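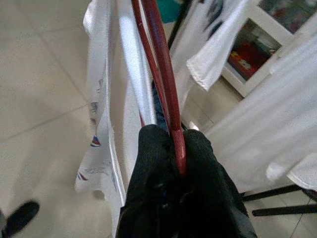 Household count after the Vuka flood - why two numbers?

mudroom_west
The county says 1459 households were damaged when the Vuka came over its banks in October. The relief office in Tevach says 1718. My street is on the second list and missing from the first, so I'm apparently flooded on weekends only. Which list decides who gets the repair grant?

levee_lurker
The county one. The relief office counts anybody who asked for help, including people whose road washed out but whose house stayed dry. Ask for a reinspection at the Tevach desk, window 2, and bring pictures of the water line. They close at 4, in the sense that they stop answering at 3. 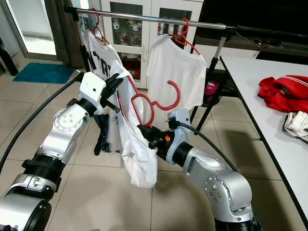 White T-shirt at the clothes rack

hilltop77
just put down 2000 like my cousin did

bucket_brigade
Please don't put down 2000. Reinspection took five weeks on James Street, but most of us got added. Keep the stamped slip - they will ask for it, then ask again.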